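Ticket 122: order confirmation emails go out twice
Opened by: Léonie Gautier
Assigned to: Benedek Takács
Shop: Lorketon gift baskets
Status: waiting on customer

Hi Benedek! It's me again, sorry. Every order through the new checkout sends the customer the same email 2 times, a few seconds apart. Same order number, same total, only one charge on the card (thank goodness). The test order I used was the bath basket.
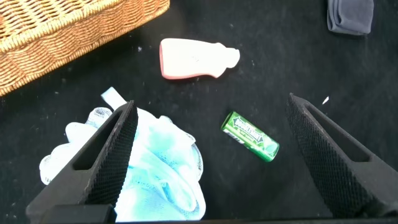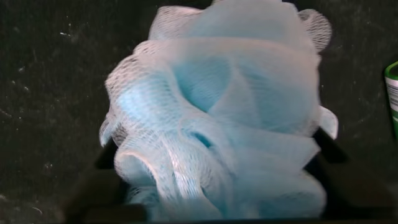
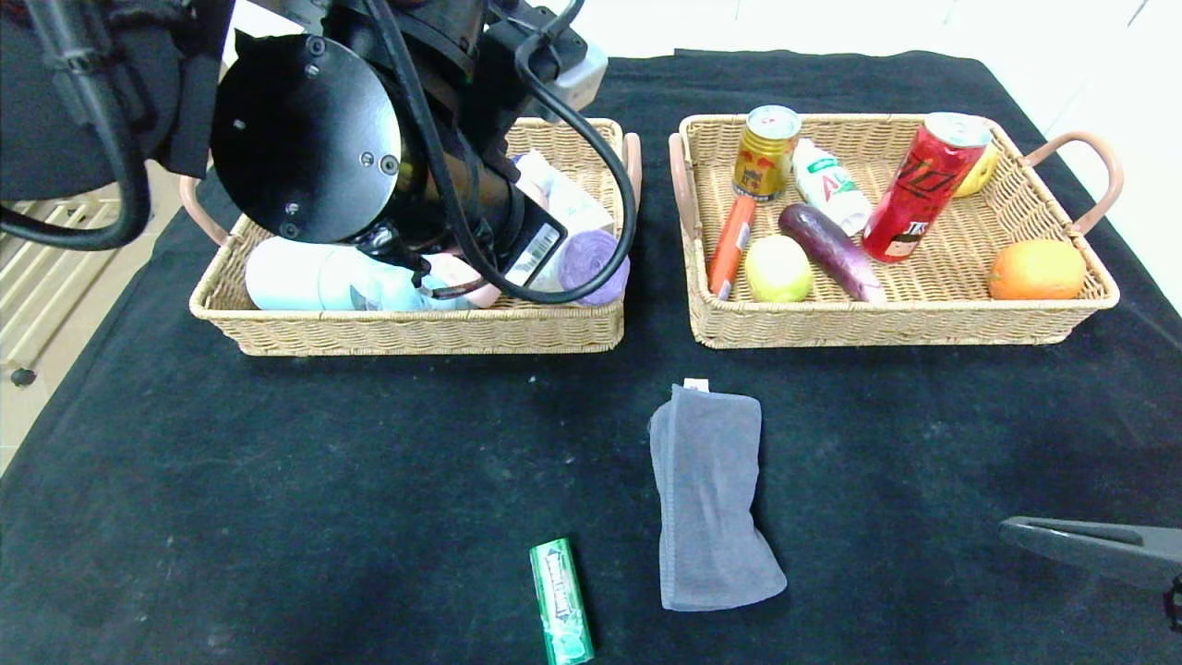
What I've tried so far: turned the Wuvier mail plugin off and on, cleared the cache, logged out everywhere, placed the order again in a private window. Still doubles. Then I paid by gift card instead and got ONE email, so I got all excited, but the next gift card order doubled too. Ugh.

Odette Pruvost wrote in asking if she'd been billed twice, and I'd really like to not have that conversation all week. We have up to 2,000 people on the list for the December sale.

Update from me, after lunch: I found the mail log! Both copies have the same time on them, but one says "order paid" and the other says "order processing." Is that normal? I didn't touch anything, I promise.

Reply from Benedek: Nice find, that helps a lot. Looks like the store and the plugin are each sending their own copy. Go to Settings, then Emails, and uncheck "Processing order." Leave the Wuvier one on. Then place 5 test orders, mixing card and gift card, and tell me what lands.

Me again: unchecked it and saved. Three orders in, one email each (yay!). I'll do the last two tonight when Gaspard is off the other computer, so please don't close this yet.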